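Gamoseck Residents' Board
Forum: Building Services
Topic: Quiet hours in the shared workshop

Posted by facilities_desk
Members are advised that the shared workshop on the Trernencombe side will close at 9 p.m. beginning in January. The noise limit after 6 p.m. will be 60 decibels, measured at the corridor door. Comments are welcome in this thread until the notice takes effect.

Reply from M_Nechyporuk
I support the earlier closing time. My unit shares a wall with the workshop, and the present hours are not reasonable for households with small children. I would ask that the limit also apply on holidays.
Marta Nechyporuk, Unit 58

Reply from skultex_tenant
We respectfully disagree. Our lease provides for evening access, and several of us hold day jobs. A limit of 60 decibels rules out even a shop vacuum. We propose closing at 10 p.m. and keeping the present limit.

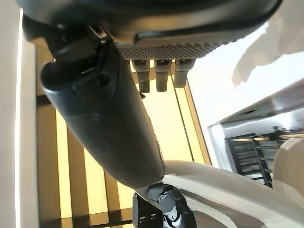 Reply from ihor.hnatiuk
Both positions could be met in part. The Tymoshchuk building hung 2 heavy curtains inside its workshop door – complaints dropped within a month. The cost was shared among the units.
Ihor Hnatiuk

Reply from M_Nechyporuk
Curtains would help with voices. They would do very little for a table saw. I remain in favor of 9 p.m.

Reply from facilities_desk
The comments have been recorded. The desk will request a price for curtains and post it in this thread. The January closing time stands for now.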